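February, 9 p.m.

Rained all day. Took the bus to see Aunt Diệp, who wants to sell the piano for 1000 and will be lucky to get half. 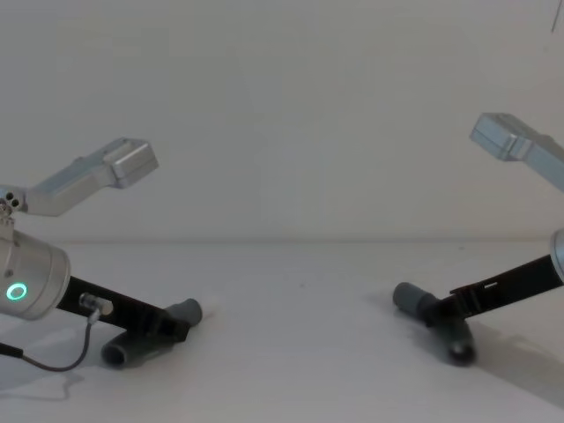
She made soup and sent me home with two jars of pickled mustard greens. Cường called while I was there - he and Vy are moving again, this time to a place near the Dương bakery. Rent is up by 70.

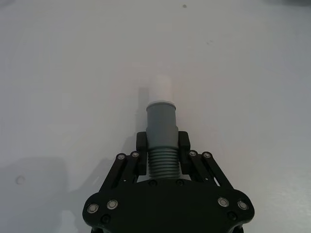
I said I would help carry boxes if my back lets me. Read nearly 100 pages on the ride home and missed my stop. Walked back past the library, which was closed. 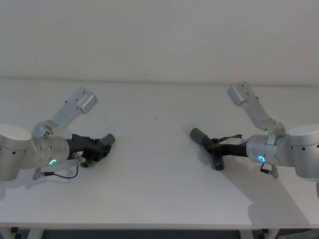
Tomorrow

Call Ngân about the piano. Return Tín's ladder. Buy rice, dish soap, stamps. Bed before eleven if I can manage it.

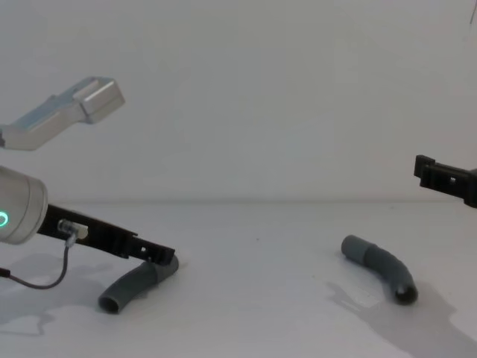

Two gray bent tubes on the table.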